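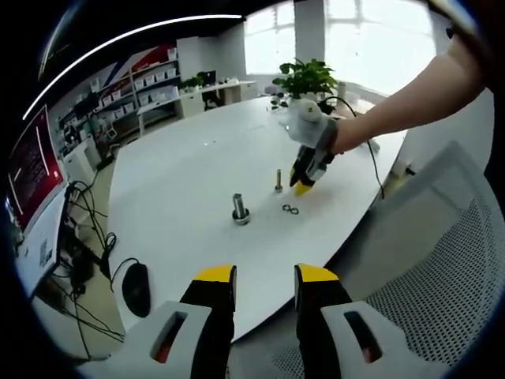 Call for participants: what do people really do with their phones after tea?

Stestside is looking for 80 adults to keep a record of their evening internet use over 14 days. We want people who are a bit doubtful about screen time figures, because we are too.

Posted 2024-08-25

Most of the numbers you read about time spent online come from people being asked to remember. Someone rings up, or sends a form, and asks how many hours you spent on the internet last month. You have a stab at it. The stabs are added up and by the time they reach a headline they've grown a decimal point.

The other kind comes from an app that runs in the background and counts every minute a screen is lit. That has its own trouble. A recipe propped open on the bench for an hour gets the same score as an hour of arguing with strangers. A telly streaming to a sleeping dog counts as viewing. We have used both methods ourselves and we don't fully trust either of them.

This study puts the two side by side. We can't promise it will settle anything.

What you would be doing

Each evening for 14 days you fill in a short paper diary. You note when you picked up a device, what for, and when you put it down, as near as you can manage. A logging app called Lemico runs on your phone over the same period. At the end we compare them, and then one of us talks to you for 20 minutes about the places where they disagree. The conversation is the part we care most about.

Please don't try to behave better than usual. People in our February pilot told us they had cut back because they knew they were being watched, and their diaries for the first few nights were close to useless. If you normally scroll in bed until your arm goes numb, carry on.

Who can take part

You need to be 18 or over and use a smartphone at home most evenings. You don't need to be a heavy user. Light users tend to rule themselves out of this sort of thing, and then the averages come out looking alarming, so we'd be especially glad to hear from you if you think you are too dull to study.

We can't take people who work in advertising, market research or for a phone company. We also can't take more than one person from the same household. Shared tablets are fine, but they are left out of the app log and go in the diary only.

What we collect and what we don't

Lemico records which apps are open and for how long. It doesn't record messages, photos, passwords or what you type. You shouldn't take our word for that, or anybody's. The full list of what the app can see is in the information sheet, and you can look through your own log before it is sent and strike out any line you like. You don't have to say why.

Diaries are stored under a number. The sheet linking numbers to names is kept apart from them and destroyed when the interviews are finished.
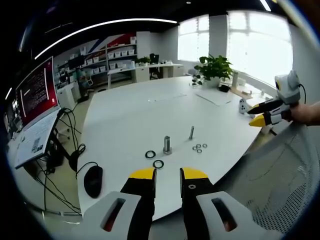

Payment

You'll get a gift card for each of the 7 diary pages you send in at the halfway point, and the same again for the second half. Miss a night and you lose that night's card, nothing more. The interview is paid separately. The amounts are in the information sheet. This isn't a prize draw, and there is no bonus for finishing early or bringing in a friend.

What you won't get

We won't tell you whether you use your phone too much. We don't know how much is too much, and we are wary of those who say they do. You won't get a score, a badge or a programme of healthy habits. You can have a copy of your own figures if you ask for them.

Who is running it

The study is led by Hajnalka Kozma. Lajos Pintér looks after the app and the data. The money comes from Stestside's own budget. No phone maker or network has paid for it, and none will see the results before you do.

How to apply

Ask for the information sheet through the contact form on this site, with "evening study" in the subject line. Read it before you say yes – all of it, including the dull page on storage. If you're still keen, send back the consent form with your age, the kind of phone you use and the best time to reach you.

We choose people to get a spread of ages and phone types, so early replies have no advantage. Everyone who applies will hear back either way. You can pull out at any point and keep whatever you have been paid up to then.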